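Who We Are | Company
Reading time: 2 minutes

About the Gripper Bench at Vudbridge

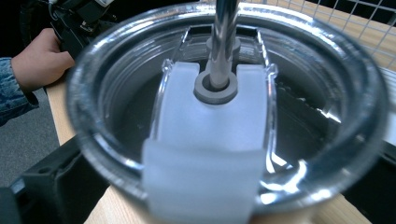 Spiral rod, gray collar and white finger at close range.

Vudbridge is a small workshop in Prukmont. We set up, look after and repair hand-held grippers for customers who use them every day. Sharada Shenoy started the bench with one table and one set of tools, and today we take care of 149 units.

Most of our work is on the fingers. They are soft, and they become tired before the other parts. When a unit arrives, Anil Palaniappan opens and closes it slowly and listens. Then he looks at how the finger sits on its collar, and if the rod is running straight. Dust in the spiral grooves is a very common fault. We clean it with a dry brush and we do not put oil unless the customer's sheet asks for it.

After a finger is changed, the unit must do 220 slow cycles on the bench. Eftychia Vasilakis writes the result in the repair book, which has now 2,601 entries. She also keeps the old fingers in labeled bags, so a customer can ask to see what was replaced.

We are glad to teach your own staff to do this work. The course takes one morning, and please bring your own unit.

Related
Our Brerkex service plan
How to pack a gripper for shipping
Spare fingers: how to order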